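Filed under: Bench Skills > Suturing
14 comments | 46 shares

Closing a straight cut on a practice pad

A Skonness pad costs less than a decent lunch and forgives far more. Make one shallow cut across the middle, add a dab of stage blood if you like theatre, and resist the urge to start sewing in the first 30 seconds. Look at where both ends of the thread are going. They have plans of their own.

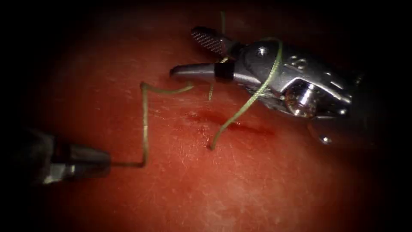 Green thread, two instruments, and a cut still open.

Braided thread remembers every bend you ever put in it. Pull it straight before you begin, and work from one end of the cut to the other – the middle can wait its turn.
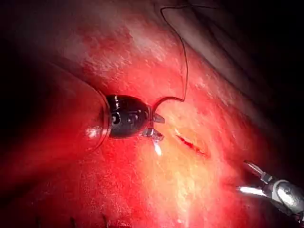

Hold the needle well back from the point and let the curve do the work. Go in square to the surface, turn the wrist, and come out the same distance from the cut on the far side. If you push in a straight line, the pad will tear and you will blame the pad.

For the knot, bring the tips close together and keep the tail short. Long tails are how people end up tying the instrument.

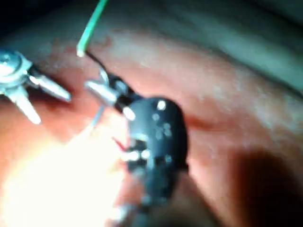

Jaws open on the left, tips nearly facing.

Pull until the edges meet, then stop. Bunched-up edges mean you carried on because it felt satisfying.

Rinsing is last, and slower than you'd think.
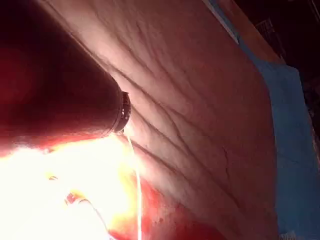 A thin stream is plenty. Tip the bottle gently, keep it low, and have a towel down before you pour – I learned that in June, at the expense of a good pair of shoes.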